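여행 가서 밥해 먹는 사람들을 위한 숙소 부엌 요령

저는 여행 가면 꼭 부엌 딸린 숙소를 잡아요. 맛집도 좋지만 낯선 동네 시장에서 이름도 모르는 채소를 사다가 숙소 프라이팬에 볶아 먹는 그 재미를 도저히 포기할 수가 없거든요! 이번에는 Helevport에서 배를 타고 Besau까지 내려가며 숙소를 두 군데 썼고, 그동안 메모장에 쌓인 요령을 한번에 풀어 봅니다. 순서는 없어요. 생각나는 대로 갑니다.

도착하자마자 물부터 끓이기

짐 풀기 전에 주전자에 물을 가득 받아서 한 번 끓이고 버립니다. 한동안 비어 있던 집이면 주전자 안에 석회가 허옇게 앉아 있을 때가 많아요. 그럴 때는 식초를 두 숟갈쯤 넣고 다시 끓여서 십오 분 두었다가 헹구면 정말 깨끗해집니다. 레몬 반 개를 짜 넣어도 되고요. 헹굼은 두 번, 냄새가 남으면 세 번.

안 드는 칼

숙소 칼은 열에 아홉은 안 들어요. 저도 예전에는 집에서 칼을 싸 갔는데 기내 수하물만 들고 다니면서부터는 불가능해졌죠. 그래서 머그컵을 뒤집어 씁니다. 도자기 컵 바닥에 유약이 안 발린 까끌한 테두리가 있잖아요? 거기에 칼날을 눕혀서 한쪽에 대여섯 번씩, 힘 빼고 쓱쓱 밀어 주세요. 토마토 껍질이 눌리지 않고 썰릴 정도는 됩니다. 간 다음에는 칼도 컵도 꼭 씻으시고요. 이건 Helevport 숙소 주인 Mieke Desmet 씨한테 배웠는데, 배운 날 저녁에 신나서 양파를 네 개나 썰었어요. (둘이서 먹는 저녁이었습니다.)

양념은 알약통에

요일별 알약통, 일곱 칸짜리. 소금, 후추, 고춧가루, 설탕, 깨, 카레 가루, 그리고 마지막 칸은 다시다. 뚜껑 위에 마스킹 테이프를 한 바퀴 감아 두면 가방 안에서 열리지 않아요. 가루 종류는 칸을 꽉 채우지 말고 조금 비워 두어야 열 때 안 튑니다. 액체는 절대 넣지 마세요. 간장은 작은 안약병 크기의 여행용 용기에 담고 지퍼백 두 겹. 한 겹으로 갔다가 양말을 다 버린 적이 있습니다.

시장에서 장보기

첫날에는 많이 사지 말기! 매번 다짐하고 매번 실패하지만 그래도 적어 둡니다. Besau 아침 시장은 허브를 아주 큰 단으로만 팔아요. 남는 허브는 키친타월을 살짝 적셔서 돌돌 말아 봉지에 넣으면 사나흘은 거뜬합니다. 고수와 파슬리는 컵에 물을 조금 받아 꽃처럼 꽂아 두는 편이 더 오래가고, 바질은 냉장고에 넣으면 까매지니까 그냥 식탁 위에 두세요.

생선은 오전에 사서 바로 소금을 뿌리고, 물이 나오면 닦아 낸 뒤 냉장고 맨 아래 칸에 둡니다. 저는 303호에 묵었는데 계단이 어찌나 가파른지, 얼음까지 사서 올라가는 건 이틀 만에 포기했어요. 대신 물병을 밤새 얼려 두었다가 장바구니 바닥에 깔고 나갔습니다. 돌아올 때쯤이면 녹아 있으니 마시면 되고요.

설거지 도구가 없을 때

수세미가 없거나, 있어도 쓰고 싶지 않은 상태일 때가 있죠. 양파망을 버리지 말고 접어서 쓰세요. 눌어붙은 냄비에도 꽤 잘 듭니다. 코팅 팬에는 쓰지 마시고, 그럴 땐 물을 붓고 소다 한 숟갈 넣어 약한 불에 오 분 끓인 다음 나무 주걱으로 밀면 됩니다. 행주는 작은 면 손수건 두 장을 집에서 챙겨 가요. 하나 쓰고 하나 말리고.

냉장고 냄새

원두 찌꺼기를 종이 필터째 말려서 작은 접시에 올려 두세요. 하룻밤이면 차이가 확 납니다. 덜 마르면 곰팡이가 피니까 창가에서 바싹 말린 다음에요. 커피를 안 드시면 식빵 끄트머리를 바삭하게 태워서 넣어도 비슷한 효과가 있어요.

전기레인지 앞에서 당황하지 않기

유럽 쪽 숙소는 표시가 다 지워진 전기레인지가 참 많아요. 저는 냄비에 물을 조금 담아 올려 놓고 어느 손잡이가 어느 자리인지 먼저 확인한 다음, 메모지에 그려서 벽에 붙여 둡니다. 열판이 식는 데 오래 걸리니까 달걀은 물이 끓으면 끄고 뚜껑 덮어 십 분. 반숙 좋아하시면 칠 분이요!

같이 배를 탔던 Ville Turunen 씨는 파스타도 그렇게 삶는다고 해서 따라 해 봤는데, 짧은 면은 괜찮고 스파게티는 서로 붙어서 떡이 됐습니다. 중간에 두 번은 저어야 해요.

떠나는 날 아침

남은 채소는 전부 잘게 썰어 달걀에 부칩니다. 치즈 꽁다리도 넣고, 마른 빵도 찢어 넣고요. 식혀서 종이에 싸면 이동하는 날 점심이 되지요. 뜯지 않은 소금이나 파스타는 다음 사람 보라고 선반 앞쪽에 두고 나오는데, 주인에게 먼저 물어보는 게 좋아요. 쓰레기 분리하는 법도 도착한 날 미리 물어 두면 마지막 날 아침이 훨씬 편합니다.

아, 그리고 식탁! 커피 자국은 베이킹소다를 물에 되직하게 개어서 문지르고 젖은 천으로 닦으면 대개 빠져요. 대리석이나 원목에는 눈에 안 띄는 구석에 먼저 시험해 보세요. 다음 글에는 2월에 갈 숙소에서 오븐 없이 빵 굽는 데 도전한 이야기를 쓸게요. 냄비 뚜껑에 면포를 씌우는 방법을 벌써 연습하고 있습니다.
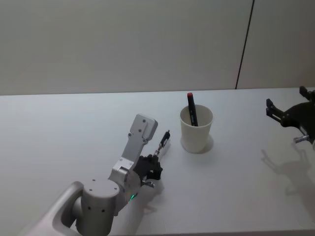
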